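# Bin picking demos: arm drifts off target during teleop, hand guiding is fine but grasps don't replay

**Tags:** teleoperation, kinesthetic teaching, bin picking, demonstrations

**Meriem Belhaj**

I'm recording demonstrations for a bin picking task and I get two different problems depending on how I record. I'd like to know which one is worth fixing.

Setup: six-axis arm, two-finger gripper, one open bin clamped to a table. Mixed small items, one pick per demonstration. Joint positions, gripper opening and one fixed camera are all logged. The policy is trained on camera images plus joint state.

Method A is remote control. I hold a tracked handheld controller and the arm follows it with position scaling of 1:1. The first few picks are good. After a while the arm ends up to one side of where I think I'm pointing, and I compensate without noticing. If I release the clutch and press it again the offset goes away, sometimes with a small jump.

Method B is hand guiding. I put the arm in gravity compensation, grab the wrist and push it to the item, then close the gripper with a foot pedal. The paths look smooth. When I replay the joint trajectory with the items put back in the same places, the fingers stop too high on thin things and miss. On thick items it works.

I have 47 demonstrations from A and 51 from B. Training on both together gives worse results than training on A alone, which I did not expect. The policy hovers above the item and then closes on air.

Things I've already tried:

- Recalibrated the controller base station. No change.
- Lowered the speed limit. The drift takes longer to show but is still there.
- Checked the payload value. It matches the gripper's data sheet.
- Swapped the foot pedal. No change, as expected.

Is the mixing the problem, or is one of the two sets bad by itself?

---

**shehata_user**

Don't use hand guiding for anything with a camera. Your arm is in the picture and the policy learns your sleeve. We dropped it years ago. Get a better controller, the Prosonent one is OK.

---

**Mihret Feyisa**

You have two separate faults and then a third one caused by mixing. I'll take them in order.

**1. Drift in remote control**

A drift that clears when you re-clutch is usually not a calibration problem. Check how your code computes the target. If each cycle does

 target = current_arm_pose + controller_delta

then every bit of tracking lag gets lost. The arm has not finished the last step, you add the next delta to where it is now, and the part it didn't cover is gone. At low speed the loss is small, so slowing down only hides it. That fits what you saw.

Use a fixed reference instead:

 on clutch press:
 ref_ctrl = controller_pose
 ref_arm = commanded_arm_pose
 each cycle:
 target = ref_arm + (controller_pose - ref_ctrl)

For rotation, compose the relative rotation. Don't subtract Euler angles. Note that `ref_arm` is the last *commanded* pose, not the measured one. If you take the measured pose you get the small jump you describe every time you press the clutch while the arm is still settling.

If your driver clips the target at a speed or workspace limit, the clipped value has to be the one that is stored. Otherwise the arm sits at the limit while the reference winds up behind it, and on the way back nothing moves for a moment. Operators respond to that by pulling harder.

**2. Hand guided paths that replay too high**

Two likely causes, and you can tell them apart in a few minutes.

First, tool weight. The data sheet gives the mass of the bare gripper. It doesn't include hoses, cable loops, brackets or whatever else you tied to the wrist. In gravity compensation an incorrect mass makes the arm float up or sink, and you hold against it without thinking. Let go of the arm with the fingers over the middle of the bin and watch it. If it moves, run the payload identification routine with everything mounted. Do it again after rerouting a cable, even if the route change looks minor.

Second, flex. When you push on the wrist you bend the arm a little, and you press down at the moment of the grasp. The encoders sit on the motor side in most arms, so they record a pose that doesn't include the bend. On replay there is no hand pushing, and the fingers end up above the place you taught. We had a gap of 2 mm at full reach on our Trolham cell. That is plenty to miss a flat item and has no effect on a cup.

Test: teach a point by hand with the fingertip just touching a feeler gauge on the bin floor, release, and command the recorded joints. Measure the gap. Repeat near the far wall, because stiffness changes with reach.

The practical fix is to stop using the recorded closing pose. Guide by hand to a point above the item, take your hands off, and do the last part with jog keys or the controller. It costs a few seconds per pick.

**3. Why the mix is worse**

shehata_user is right that your arm being in the images matters, although I wouldn't discard the method for that alone. With hand guiding, replay the trajectory after teaching and record the images during replay. Hands out of view, and you also find out which demonstrations fail. Keep the ones that succeed.

The larger issue is the action label. In set A the action is presumably the commanded pose. In set B there is no command, so the action is probably the next measured pose. Those are different quantities. Commanded leads measured by the controller lag, and at contact the two separate completely: in A the command can be below the floor surface while the fingers have stopped, and in B it never is. A policy trained on both sees two answers for the same image just above the item. Hovering is a normal result of that.

If you replay B and log commands during replay, both sets have the same kind of action and can be mixed. Check the gripper channel too – a foot pedal gives a step from open to closed, a trigger gives a ramp.

**4. Items and order**

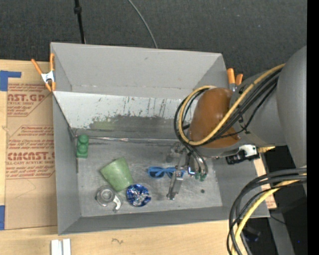 Choose contents that fail in different ways. A rigid block forgives a height error. A cup on its side can roll when a finger touches it first. Glasses need the fingers on either side of a frame or bridge, and dark lenses give a depth camera very little to work with. Crinkled foil is bad for depth as well, and bare metal bin floors add reflections that can be taken for an edge. If the floor can't be changed, record under the same lights you will run under.

Clamp the bin. A finger dragged along the wall moves a loose bin, and every pick after that has shifted relative to your calibration. Mark the corners on the table anyway so that you can see if it crept.

Vary which item gets picked first. If the operator always clears the easy one and leaves the thin one for last, the policy only sees the thin item in a nearly empty bin. I use a printed list in random order and the operator follows it even when the pick is awkward. Failed attempts followed by a recovery are useful in remote control, as long as the recovery is in the same recording. Do not cut them out.

Cables: leave enough slack for full wrist rotation and drive the wrist to both ends before you record. A loop that goes tight at one end pulls on the tool, and the payload model doesn't know about it.

**5. What I would do with your data**

Keep the A recordings. Trim the first samples after each clutch press if the jump shows up in the log. The drift itself is harmless to training as long as the logged command is what the arm was sent, since you corrected by eye. Replay the B recordings, keep the successes with the new log, and reteach the thin items with the hands-off approach. When I did this on a Peronik arm, 16 hand guided recordings failed on replay, and all but one were flat objects.

*Edited 19 June 2018: fixed the sign in the clutch code.*

---

**Meriem Belhaj**

Thanks. It was adding to the measured pose every cycle. With the fixed reference the drift is gone and so is the jump. Floated the arm over the bin as you said and it rises slowly, so the payload was off as well. I had only entered the bare gripper.

Replay of set B is still to do. My actions in B were the next measured pose, as you guessed. One follow-up: does the one-step shift have to match between the sets if both are logged as commands?

---

**Mihret Feyisa**

Yes. Use the same log rate and pair each image with the command sent after it, in both sets. If the camera timestamps are taken on arrival instead of at exposure, measure that delay once and subtract it – it was larger than the controller lag on my system.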